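Setting Up and Maintaining a Two-Arm Table Cell: Project Report
Submitted by Ieva Sepp and Ívar Zoëga. Supervisor: Vilja Rissanen

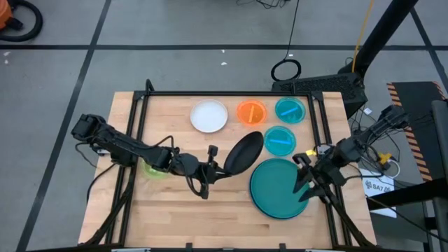
1. Purpose of the project

The project was carried out in the second half of the course and concerned the upkeep of one two-arm cell in the teaching hall. The cell is used for handling tasks with tableware and kitchen utensils. Our task was to return it to regular use after a long idle period, to write a maintenance routine for it, and to record any faults found on the way. Programming of the arms was outside the scope and was handled by the parallel group under Gholamreza Mazandarani.

2. Condition of the cell at handover

The cell consists of a wooden table bordered by a black metal structure, with one arm reaching in from each side. The arms were mechanically sound at handover. The cabling was less satisfactory. Wires on the right side had been added over several terms and lay in a bundle around and under the arm, and it was not possible to tell by eye which of them were still needed. The logbook kept by the previous group ended in the middle of a page, and its last entry concerned a replaced connector with no position given.

The hour counter stood at 1287 when we took over. The earlier instructions called for an inspection of the gripper fingers at 1130 hours. We found no record of it, and have therefore treated it as not done.

3. Work carried out

3.1 Frame and table

All bolts in the corner brackets were checked with a torque wrench. Four were below the required value and were tightened and marked with paint. The table was then checked for level in both directions. It was low at one corner, and a shim was fitted. The diagonal braces were checked last, and needed no adjustment.

3.2 Arms

Each arm was moved by hand through its full range with the power off, while a second person listened at the joints and watched the cables. On the left arm, the cable over the middle joint pulled tight near the end of travel. The tie holding it was moved towards the base so that the cable now forms a free arch. We repeated the movement under power at reduced speed and saw no further pulling.

The right arm showed play at the wrist. Jurgita Adomaitis, the laboratory engineer, opened the joint with us on a Tuesday and replaced a worn washer. Students are not permitted to open the joints alone, and the routine in section 4 states this.

3.3 Grippers

The fingers were cleaned with a dry cloth and the contact faces inspected. The left gripper was tested by holding a long-handled utensil with a heavy head, as this loads the fingers more than a dish does. In the first tests the handle turned slowly in the grip. After the closing force was reset to the value in the Sarna manual, it remained still for the length of the test. The right gripper was tested on the rims of plates and dishes of different sizes. It closed unevenly on the largest plate until the zero position was set again.

4. Maintenance routine

Before each session: check that no cable lies across the rails or within reach of a moving joint. Test the emergency stop. Clear the table of anything not used in the task.

Each week: clean the gripper fingers and wipe the rails. Move both arms by hand with the power off. Look at the paint marks on the bolts; a broken mark means that the bolt has moved.

Each term: check the bolts and the level of the table, and repeat the gripper tests in 3.3. Wrist play is to be measured by the laboratory engineer.

All entries are to be signed and must give the counter reading.

5. Remaining faults

The cables on the right side have been traced only in part. We labelled those belonging to the arm itself, but the remainder could not be unplugged while the parallel group was working. A cable duct has been ordered from Amton and is expected in May. The replaced connector named in the old logbook was not found.

The spare washers in the cupboard are of the wrong size for the wrist joint. The correct part number has been written inside the logbook cover.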